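Voda Hand-Held Gripper: Set-Up and Care
Section 7. Pads, Pivots and Daily Checks

Applies to: left-hand and right-hand units
Revised: 7 July 2021
Prepared by: Dilruba Matubbar
Checked by: Mulugeta Yimer

7.1 Before you start

This section covers pad replacement, pivot adjustment, and the short check that must be done before each recording session. Work on one gripper at a time. Parts from the left-hand and right-hand units look alike but wear differently, and they should not be mixed once they have been run in.

You will need:
The screwdriver supplied in the Voda case
A spare pad set
A lint-free cloth
Isopropyl alcohol
The Pernudeck gauge block
The unit log

CAUTION: Disconnect the cable and remove the camera before loosening any screw. A camera left on the mount can shift when the linkage moves, and the unit will then have to be calibrated again from the start (see Section 4).

7.2 Replacing the finger pads

Replace a pad when it shows a cut, a shiny patch that does not clean off, or a lifted corner. Replace both pads on a gripper together, even if only one is worn. The two pads do not have to be the same color. Color shows the supply batch and has no effect on grip.

1. Open the jaws fully and lay the gripper on its side on a clean surface.
2. Lift one corner of the pad with a fingernail and peel it toward the tip. Do not use a blade. The finger surface under the pad is easily scored.
3. Wipe the bare finger with alcohol and let it dry.
4. Remove the backing from the new pad. Line up the square end with the step at the base of the finger.
5. Press from the base toward the tip, keeping the pad flat.
6. Repeat for the other finger.
7. Close the jaws on the gauge block and hold for 42 seconds.
8. Open the jaws and look along the edges. A pad that overhangs the finger must be taken off and discarded. Do not trim it in place.

NOTE: A pad that has been peeled off cannot be used again, even if it looks clean.

7.3 Adjusting the pivot screws

The linkage arms turn on four pivot screws, two on each side of the jaw mechanism. They must be tight enough to remove side play and loose enough for the fingers to open freely. Most complaints of a "sticky" gripper come from one screw that has been tightened more than the others.

1. Hold the gripper upright and squeeze the trigger slowly. Both fingers should start to move at the same time.
2. If one finger lags, loosen both screws on that side by a quarter turn.
3. Tighten the lower screw until side play is gone, then back it off slightly.
4. Do the same with the upper screw.
5. Squeeze and release 14 times, then check again. A newly adjusted screw often settles during the first few strokes.

CAUTION: Do not put oil or grease on the pivots. The plastic parts are designed to run dry. Oil creeps along the arms and ends up on the pads.

If play returns within one session, the hole in the arm is probably worn. Replace the arm. Adding a washer will push the fingers out of line — the jaws will then close at the tips and leave a gap at the base.

7.4 Checking grip on mixed packaging

The gauge block shows whether the jaws close evenly. It does not show how the pads behave on thin film or foil, so a short handling check is done after any work on the pads or pivots. Use ordinary packaged snacks and an open cardboard box. Any stable surface may be used, including a soft one such as a made bed, provided the box does not tip. 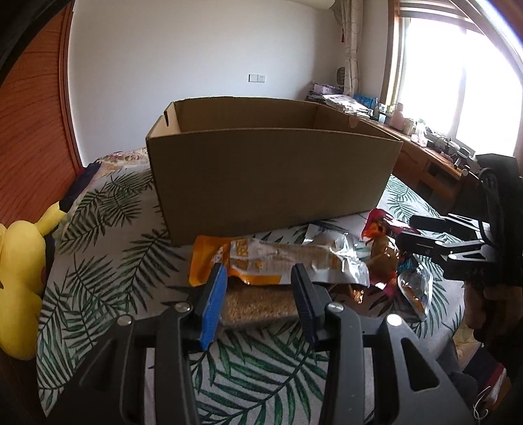 Include at least one stiff item and one that crumples. Stiff bars load the pads evenly and are the easier case. Crumpled bags load only part of the pad and will slide if alcohol or dust is left on the surface.

1. Pick up the stiff item across its narrow side. Lift it clear and hold it for a slow count of five.
2. Lower it into the box and release. The item should leave both pads together.
3. Pick up a crumpled bag by its body, then by its sealed edge.
4. Repeat steps 1 to 3 with the other gripper.
5. With both grippers in use, move them toward each other and apart. The cables must not pull tight.

If an item turns in the jaws, clean both pads and repeat. If it turns again, return to 7.3 and check for side play. If it hangs on one pad after release, look for adhesive at the edge of that pad.

7.5 Daily check and log

Before each session, wipe the pads, squeeze each trigger several times, and try each pivot screw by hand. A screw that turns under finger pressure must be reset as described in 7.3.

Enter the following in the unit log:
Unit side
Work done, with the section number
Pad batch, if changed
Initials

Inspect the linkage arms for cracks every 200 sessions or whenever a unit has been dropped. Cracks usually begin at the corner of a cut-out. Tag a cracked unit, remove it from use, and send it to Melina Margaritis at the Sillo bench with its log.

Calibration after arm replacement is covered in Section 4.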